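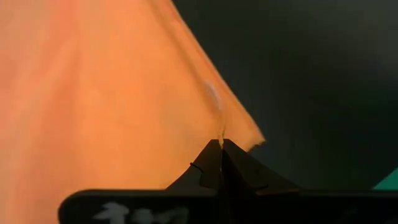
Figueiredo's objection, raised in the first design review, was that students would learn more about cloth from a week of failed grasps than from any simulator we could give them, and that the course should be built around the failures. The final schedule follows this advice. Simulation was cut to a single lab session, and the hours saved went to work on the arm.

Figure 3. Pinch grasp on orange fabric, wrist camera view. The cloth is held between the two fingers, with a narrow fold running up from the grasp point.

4.2 The cloth handling unit

The unit was taught at Wernau as the second half of a one-semester project course. Students worked in teams of four or five. Each team received the same task: pick up a piece of fabric, lift it clear, and bring a chosen edge to a target line. Teams could teleoperate the arm, write a scripted motion, or train a small policy on their own recordings. They were free to switch methods at any time, and most teams did so at least once.

Every attempt was logged with the wrist camera stream, the finger position, and a short note typed by the operator. The course produced 700 logged attempts. Of these, 400 were teleoperated and the remainder were scripted or run from a learned policy. We removed 35 attempts from the analysis because the operator note was missing.

The wrist view in Figure 3 shows a difficulty that came up in many of the notes. Once the fabric is pinched and hanging, it covers a large part of the view, and the far edge can be hard to place. Along the slanted edge there are faint ripples, and near the bottom the edge is ragged and frayed. Edge detectors written by two of the teams treated loose threads of this kind as corners. One team dealt with the problem by smoothing the contour before fitting a line. The other gave up on corners and used the direction of the gathered fold as a rough guide to where the weight of the cloth was hanging.

Operator notes changed over the course. Early notes were mostly one or two words ("missed," "slipped"). After the review on 05/04/2022, in which teams read each other's logs aloud, the notes grew longer and began to name a cause. A typical later entry reads: "Fingers closed too high, took one layer, wanted two." We coded 100 notes by hand from each half of the unit, using the categories in Section 3.4. Disagreements between coders were settled by discussion.

Grading was based on the written log and a ten-minute demonstration. A failed demonstration did not lower the grade if the team could point to earlier attempts that showed the same failure and explain what they had tried in response.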